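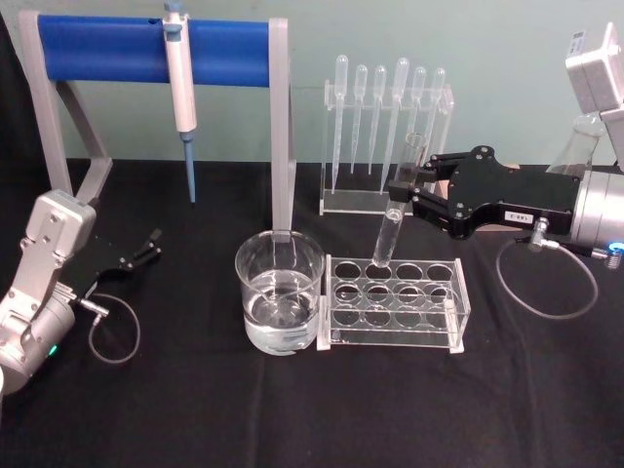
For most of February, Nafula Magesa came in to work each morning, hung up her coat and went straight to see whether anything had broken overnight. Quite often something had. It was only ever a test tube, and a test tube costs next to nothing, but she had promised the people paying for the project that a pair of robot arms could be trusted with glass, and there she was again with the dustpan.

Nafula runs the small automation bench at Kioko, where the task being taught that winter sounds like something you might give a child on a rainy afternoon. Pick up a tube, carry it across to a rack with twelve holes, and lower it into one of them. The trouble came in the last little bit, just above the hole. If the tube leaned even slightly, its round bottom caught the rim, and the arm, knowing no better, carried on pushing.
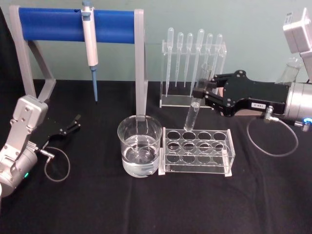 Out of 837 attempts that month, 135 ended with the tube jammed or cracked, and it took her colleague Idrisa Rashidi rather a long time to work out why. He is a patient man (he mends clocks at home, which must help) and he began by suspecting the fingers, then the cable, then the software, a package called Wimness that had behaved beautifully for a year. He even took the gripper apart on his kitchen table one Sunday, to the dismay of his family, and found it in perfect order.

What he came to in the end was a setting. The force limit, the point at which an arm should stop and wait for help, had gone back to its factory value after an update, and so the arm leaned on the glass far harder than anyone had intended. Idrisa put the old value back, and then added a short pause above the rack so that a crooked tube could be straightened before it went any lower.

There were two cuts to fingers in those weeks, both from clearing up, and Nafula still minds about those much more than the tubes. She keeps thick gloves by the bench now, and the morning check of the force limit is written on a card in her own large handwriting.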